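Jul 24, 2026

So I finally made it to the open day at the old Pirton yarn mill, and wow, I should have gone years ago! Feven Demissie (she runs the dye room) took us round, and she let us poke our fingers into pretty much everything. We got 2 hours, which flew by. The carding machines are so loud you feel them in your teeth, and I came out with fluff in my hair and both ears ringing.
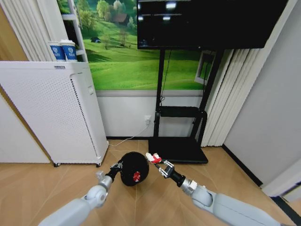 Lunch was soup and a huge cheese roll in the yard, and then we did the dye room, my favorite part by a mile. Shade 2905 is a sort of muddy teal and I'm completely in love with it. I bought three skeins, then went back for two more (don't tell my husband). Parking is tight, so come early. They're opening again in September and I've already put my name down for the spinning class.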